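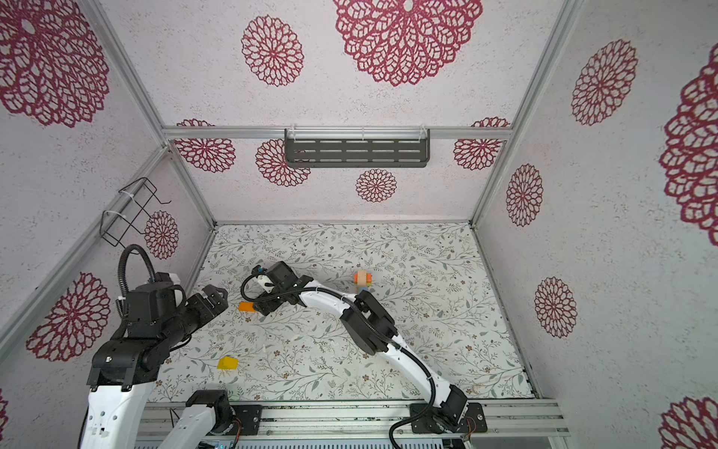 Small blocks on a vine-patterned floor mat, with dark red flowers on the walls

About Vindberg

Vindberg sells patterned wall coverings, floor mats and small play blocks. We are based in Clasville, in a two-storey building on Fetach Road, with the shop on the ground floor and the office and sample store upstairs.

The business began in 2000 as a wallpaper shop. Floor mats came a few years later, after customers kept asking for something to put down in a playroom or under a desk that would go with the walls. The blocks came last. We had bought some in to show how a mat looked with toys on it, and people wanted to buy them.

What we sell

Our current book has 188 patterns for walls and a smaller number for floors. Most are plants and flowers. The large lace flower in dark red on a pale ground has been in the book longer than any other and is still the one we cut the most samples of. It is a strong pattern and it needs a plain or quiet floor next to it. We usually suggest the vine mat, which has thin grey-green stems, little leaves and small brown blossoms on a light background.

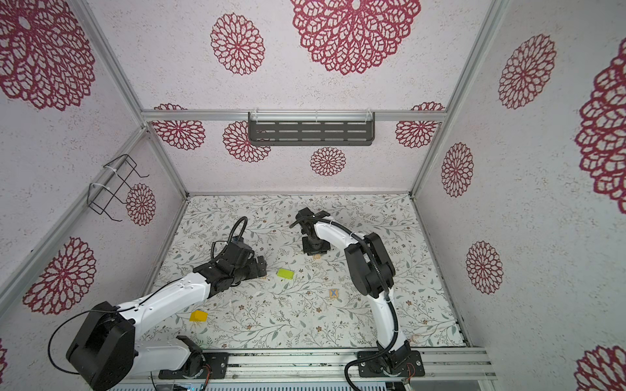
Small things show up well on a pale floor, and parents tell us they find this useful at tidying time. A very busy or dark mat hides a dropped piece and somebody ends up standing on it. If you are choosing for a room where children play, ask us for a sample in the lighter grounds first, put it on the floor and leave a few toys on it for a day or two.

The blocks are sold under the name Golob. They come in plain bright colours, including yellow, orange and lime green, and in a few simple shapes. You can buy them in a boxed set or choose single pieces from the trays by the till. We keep single pieces in stock so that a lost one can be replaced without buying the whole set again.

Samples and orders

Wall samples are free to collect from the shop. By post we send up to four at a time. Samples are cut to show as much of the pattern as possible, but with the large flowers you will only get part of one, so please look at the full sheet in the shop if you can.

Mats are cut to order. Measure the floor twice, once along each wall, as few rooms are square. Cut mats cannot be returned unless there is a fault. Blocks and uncut rolls can be returned within the period printed on your receipt.

Visiting us

The shop has about 310 rolls on the racks at any time, and the rest can be brought down from the store. There are two large tables where you can lay wall and floor samples together. Bring a cushion or a piece of curtain if you are trying to match a colour. The light near the front window is better for this than the light at the back.

Parking is behind the building. The entrance from the car park has no steps. The 372 bus stops opposite and runs through to the middle of Clasville.

We close for stocktaking for one week in April. Orders placed in that week are cut when we reopen.

This page was last updated on Sep 1, 2019.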